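Foro Prekwood > Poesía > Lecturas de invierno

lorewoj
¡Acabo de terminar "Belline", de Sille Brynjólfsdóttir, y estoy entusiasmada! 220 páginas de sonetos sobre faros y ni uno me sobra (bueno, quizá el quinto).

kosteo
A mí me costó. La traducción de Ionescu fuerza la rima y pierde el mar.

lorewoj
¿Pierde? ¡Si la página 383 de la edición bilingüe suena mejor en castellano!

kosteo
Mejor, no más fiel. Compara los dos tercetos finales y hablamos.

tinta_y_sal
Yo voy con kosteo en los tercetos, pero qué maravilla de prólogo. Lo leo en la cocina mientras se hace la cena. 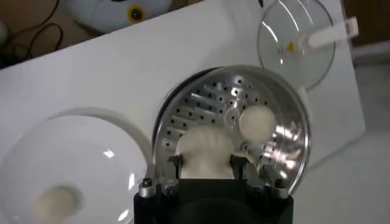 La bandeja redonda de la vaporera, bien brillante

lorewoj
¡Jaja, buen provecho! Esta noche releo los tercetos y os cuento.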